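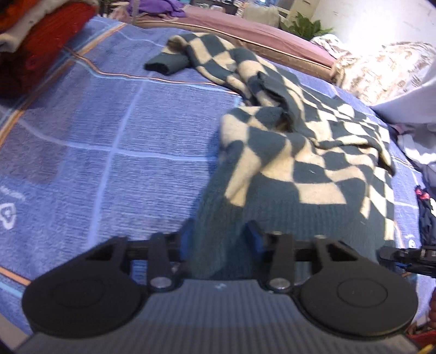 Malcolm Dunmore wrote in after my last post to tell me that folding is a waste of a good evening, and that he has kept his towels in a heap in the closet for years without coming to harm. Fair enough, Malcolm! But I have caught the bug now and I'm not giving it up.

It started with the linen closet in the hallway, which had got to the point where opening the door meant catching something. So last weekend I pulled out every towel, sheet and pillowcase we own and took the lot to the bed, and that is where I have done all my folding since. I used to do it standing at the kitchen counter, bent over like a question mark. The bed is so much better — loads of room, a soft surface, and you can spread a blanket over it and smooth everything out flat with your hands before you make the first fold.

Checks turn out to be my favorite thing to fold! You get lines to follow for free. If the squares run straight along the edge, the fold is straight, and if they go slanting off somewhere you just give the corner a tug and start again. Plain white towels give you no help at all (I still love them, they just take me longer).

My method, for anyone who wants it: long sides together, smooth it down, then into thirds, then in half. Stack them with the rounded edge facing out. I got 6 bath towels onto a shelf that used to choke on four, and there was still a gap at the side for washcloths.

Fitted sheets are another matter. Ieuan Powell swears by tucking the corners inside each other like puppets, and I have tried it his way twice now. The first one came out as a sort of dumpling. The second was nearly a rectangle, and I was so pleased that I carried it downstairs to show people.

Next up is the drawer of dish towels, and I can't wait. A few of those go back to our first apartment in Lusville, and I already know I won't part with a single one.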